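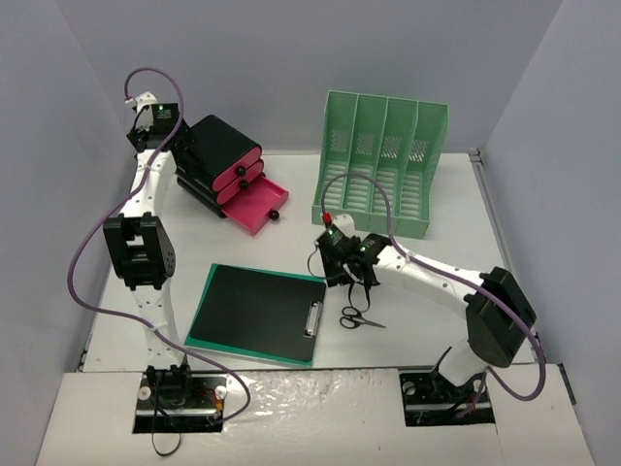
Two white robot arms on a raised white platform, gray walls behind.

SALTDEN ANNOUNCE SECOND ALBUM AND AUGUST SHOWS

Saltden return in August with their second album, Khasawneh, out on Drorkico Records. The first single, "Long Division," is streaming now and goes out to radio on Friday.

The album has 9 tracks and was recorded mostly live, with Tsutomu Tsuchiya on drums, Aoi Ichikawa on bass and Yanling Li on guitar and vocals. Kanako Minami, who played keyboards on the last tour, is now a full member and wrote two of the songs, "Porch Light" and "Second Ferry."

Li says the band wanted shorter songs this time. "On the first record we had a seven-minute track and we got tired of playing it. Most of these were finished before we went in. We did three or four takes of each one and picked the one with the best drums."

Renji Maruyama produced and mixed the album. He also worked on the band's debut EP, which has been out of print on vinyl for a while and will be repressed later this year.

"Long Division" comes with a remix by Joltorov, who drops the guitars and builds a slow house track from Ichikawa's bass line and the last line of the chorus. The remix is on the B-side of the 7-inch and will not be on the album. A longer club version is download only – mailing list members will get a link by email on release day.

FORMATS
The album will be available on black vinyl, CD and download. There is also a clear vinyl edition, limited to 1000 copies and sold only through the Drorkico store and at shows. The first 565 store orders of the clear vinyl come with a print of the sleeve art signed by all four members. Orders that include the 7-inch will ship together when the album is ready. If you want the single sooner, please place two orders.

LIVE
Saltden will play the new album in full at each of the August shows, followed by a short set of older songs. Doors are at 7 p.m. and there is no support act, so the band will be on early – 8 p.m. at most venues. Mailing list members can buy tickets from 10 a.m. Friday using the code in the header of this email. General sale opens at noon the same day.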